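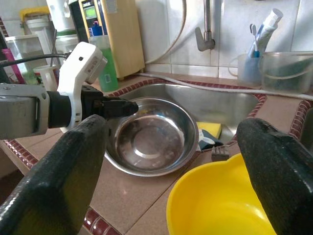 4.2 Teaching the rim grasp

By April we had a two-arm setup that could wipe a counter and not much else, and the class had voted (loudly) to move on to dishes. I was against it. Dishes are shiny, they nest, and they slide, and I had already spent most of the winter on grasping things that are matte and stay put. But this was a student project and the students won, so the second half of the Hanmont course became a sink course.

We called the task Julier, after the street our lab is on, and we wrote it down in one line: take the bowl by its rim, lift it, set it down somewhere else. Everything in the sink that isn't the bowl is clutter and should be left alone. That one line hid a lot of arguing. Do we care which part of the rim? Does the second arm help, or does it just stay out of the way? Flynn Brunton wanted the second arm to steady the bowl from the far side, and he made a good case for it, so we trained both versions and let the numbers sort it out.

The demonstrations came from the students themselves. Each of the 13 people in the class signed up for sessions at the controls, and we kept going until we had 200 demonstrations we were willing to train on. We threw out 43 more. Most of those were thrown out for boring reasons, like a bumped camera mount or somebody forgetting to start the log before they moved. A few went because the operator got impatient and dragged the bowl along the bottom of the sink, and I didn't want the policy picking up that habit. (It picked it up anyway, from somewhere. More on that in 4.4.)

I should say a little about how people drove the thing, because I think it matters more than the model does. Students who had never used the controls before wanted to come straight down on the bowl and close the fingers hard. It works fine on a plastic cup and badly on steel, where the fingers skate along the metal and the bowl turns away from you. The ones who did well came in tilted, put one finger inside the bowl and one outside, and only then started to close. I didn't teach them that. They watched each other, and by the second round of sessions pretty much everybody was doing it, which made the data a lot more consistent than I had any right to expect.

Figure 5. Wrist camera, first arm, with the bowl rim between the fingers.
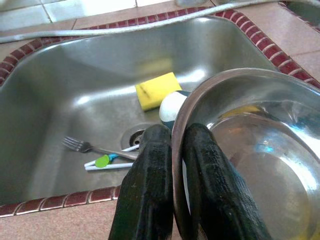 Our first policy saw too many sponges. We were running a small color-based detector next to the main network, partly as a sanity check and partly because two of the students had built it in the fall and were proud of it, and I thought it would tell us when the clutter had been disturbed. On the overhead camera it was nearly perfect. On the wrist camera it kept finding a second sponge, and for a while we blamed the exposure settings. Then Flynn put up the view in Figure 5 on the big screen and the answer was right there: the yellow block in the sink also shows up as a blurry yellow patch on the metal wall behind it, and there's another streak of yellow along the inside of the bowl. To a detector that only knows "yellow, about this big," those are all fair game. We masked the steel as well as we could, and then we gave up and dropped the detector from the training loop. The students took it well -- better than I would have.

Small, thin clutter was the other headache. A fork and a pair of kids' training chopsticks don't look like much of an obstacle, but the handle of a fork can disappear behind a finger in the wrist view at exactly the moment you'd like to know where it is. We tried adding the overhead camera as a second input and that helped with forks. It did nothing for the chopsticks, and I still don't have a good explanation. My best guess is the white sticks against bright metal.

As for the arms, Flynn's version lost, though not by a lot. In the final round at Tornville we ran both policies with the bowl starting half on the counter and half over the sink, much like in the picture at the head of this section, and the single-arm policy needed 7 fewer restarts. When the second arm did come in, it tended to nudge the rim just before the first arm closed on it. You could see the operators doing the same thing in the demonstrations, so I can't really blame the policy. Flynn thinks a delay of half a second on the second arm would fix it, and he's trying that now on the older Gough controller, where the timing is easier to change. The code for both versions is in the class repository, with the thrown-out demonstrations in their own folder for anyone who wants them.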